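Graduated collar

A graduated collar is a ring marked with evenly spaced lines, fitted to a shaft, screw or rotating joint so that its angular position can be read against a fixed index. The marks may be engraved, etched or printed. Engraved marks are preferred where the surface is cleaned often. 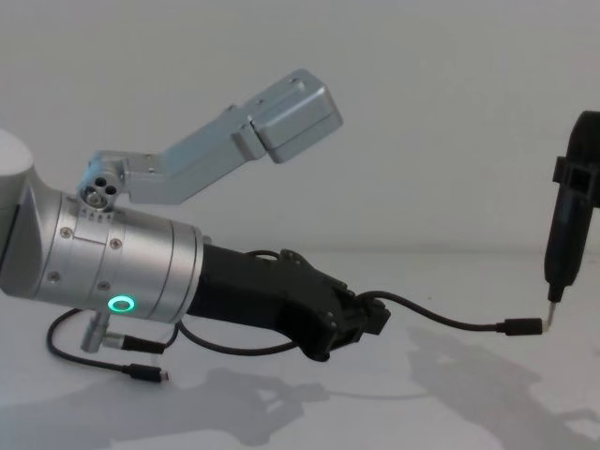

Row of small engraved scale marks near the top edge of a brushed-silver cylindrical joint.

A collar with 50 divisions on a screw of 2 mm lead gives 0.04 mm of travel per division. Resettable collars turn freely on the shaft and are held by a locking screw. Errors arise from parallax, backlash and eccentric mounting.

See also: Vernier scale; Dividing head; Backlash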